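Dastar Court Leaseholders, Trerkwood
Minutes of the meeting held 11/10/2025 in the ground floor lounge

Notes by me, Imre Kelemen, flat 5, as I drew the short straw again. I've written it up the way I scribbled it down, so if you said something brilliant and it's missing, tell me and I'll add it before the next one.

In the chair: Ehsan Chaudhry
Apologies: flat 2 (on a train), the owners of flat 7 (abroad, but they sent a proxy form and a very long email, see item 4)

1. Last minutes
Agreed, with one correction. I had put that the bin store door was "fixed". It was looked at. Ehsan signed the copy once I'd changed the word and put my initials next to it.

2. Flat 9 and the sale
Most of us have seen the board go up. Flat 9 is on with Brastent as a two bedroom top floor flat with "far reaching views", and I must say the listing is lovely - I'd buy it myself if I could face the stairs. The trouble is that the particulars say there is a private parking space. There isn't one. All the spaces at Dastar Court are shared and have been since the place was built in 1988, and the lease says so in plain words.

The owner of flat 9 was there and was very good about it. She said she'd told the agent she "usually parks by the hedge" and it had grown from there. She'll ring Brastent on Monday and get it taken out. Flat 3 asked if she could also have a word about the wording on the garden, which the listing calls "residents' gardens" when we've only got the one lawn and the strip with the roses. There was some back and forth on this and in the end we left it, on the grounds that every agent writes like that and the buyer will have eyes.

She also wanted to know who would fill in the management pack for the buyer's solicitor. That's Swanson, and they charge for it. She wasn't thrilled. Several people who've sold flats before told her to order it now and not wait for an offer, as last time it dragged on for weeks and the buyer very nearly walked.

Action: flat 9 to speak to Brastent about the parking and order the pack from Swanson.

3. Short leases
This took up most of the morning! A few of us are getting down to the point where lenders start pulling faces, and Ehsan had kindly offered to find out whether we could get the lease extensions valued as a group and save a bit. He'd spoken to a surveyor in town who would do a joint visit, going round each flat in turn, and then give every owner a separate figure. If at least four flats sign up he'll do it at a lower rate per flat.

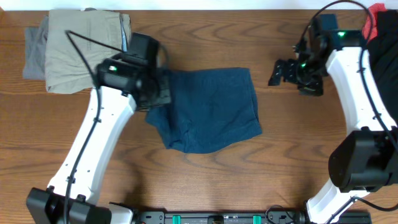
On the table: blue cloth, folded.

I asked if we'd be tied in after the valuation and the answer is no, each owner can take the figure and do what they like with it. Flat 1 thought it would be better to go straight to the freeholder and ask nicely. Flat 6 did that, you may remember, and got a reply that quoted a price and a deadline and very little else, so she was firmly in favour of having our own number first. I'm with her.

There was a question about whether new kitchens and bathrooms push the price up. Ehsan wasn't certain and didn't want to guess, so he'll ask. He'll also find out if the surveyor needs to get into the lofts, as the hatch on the top landing has been painted shut.

Flats 1, 4, 5 and 6 would like to go ahead. Flat 8 is thinking about it.

Action: Ehsan to go back to the surveyor with our questions and a choice of dates. I'll put a sign-up sheet by the post boxes.

4. Service charge and the stairs
Swanson have written to say they'd like to redecorate the stairwell and put new carpet down, and they want £2000 moved out of the reserve to get started. Flat 7's email was all on this subject. In short: they don't object to the work but they do object to not having seen a single quote. I read out the main points (it ran to three pages, so forgive me for not reading the lot) and there was a good deal of nodding.

Flat 4 said the carpet on the first flight is worse than the paint and could it be done first. Flat 3 would like a darker colour this time. The owner of flat 9 would like it all to happen before her viewings, please, which got a laugh, but she does have a point - the entrance is the first thing people see.

We agreed to ask Swanson for the quotes, and to say we won't support spending from the reserve until we've had a proper look at them.

Action: me, to write to Swanson. I'll copy everybody in.

5. Subletting
Very short. Flat 2 is thinking of letting for a year and had asked by text what permission is needed. It's written consent from the freeholder and a copy of the tenancy sent to Swanson. I've texted back.

6. Any other business
The outside light by the side gate is on all day and off all night. Flat 8 has found the timer and will have a go at it.
Would whoever has the spare key to the meter cupboard please put it back on its hook.

Next meeting in December, same room, date to follow once Ehsan knows his shifts.

Imre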